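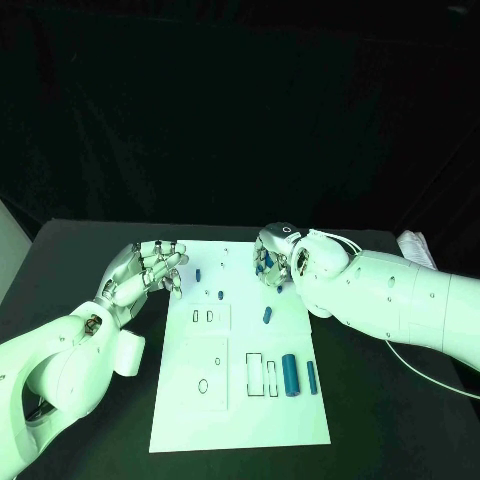 Laying out a kit board for small blue parts

I keep rebuilding the same layout every time a kit changes, so these are my notes on the current one, mostly for my own use. The kit is Komis, the small peg and wheel set. The board is the flat white one with outlines printed on it in black. Blue on white over a dark tabletop is easy to read, and I have stopped trying other combinations.

Outlines

Draw them at full size, 1:1, and check the print against a ruler before anything goes on it. My printer's default setting shrinks a page to fit, and I lost an evening in June to that. Line weight matters less than I expected. A thin line is fine for pegs. For larger parts I go heavier, so the line still shows when the part sits a little off center.

Leave 15 mm between neighboring outlines. With 5 mm, fingers knock over the peg next door on the way down. 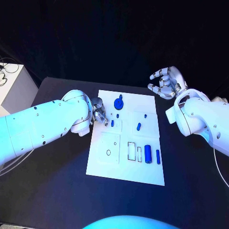
Order of placement

1. Wheel first. It is a round disc, with a knob on top, and it goes near the far edge where nothing has to reach past it later.

2. Upright pegs next, far to near. A peg stands on a very small base, so set it down and let go straight up. Any sideways drag tips it.

3. Whatever lies flat goes last.

I tried near to far for a week. Every reach then passes over finished work, and the small pegs suffer for it.

Grip

Hold a peg by its upper half. Low grips put the fingertips on the board before the peg gets there, and it drops the last bit instead of being placed. Picking up several small pieces at once saves trips but costs control. 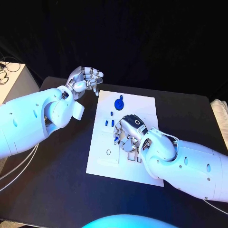 The other variable is the surface under the board. Mine slides if pushed from one side, so I put a strip of Banau shelf liner under each short edge for long sorting sessions. Tape works too but leaves residue. I check that the board is square to the table before starting and again after 12 placements.

Still open: whether to laminate the next version. Glare is my main objection.
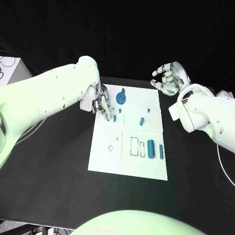
Tseng: I went back to plain uncoated sheets for my pegboard kits. The laminated ones were slippery enough that pegs walked when I bumped the table. Have you tried matte card?

Not yet. I have a pack of Trovum card on the shelf and will print the Komis outlines on it next.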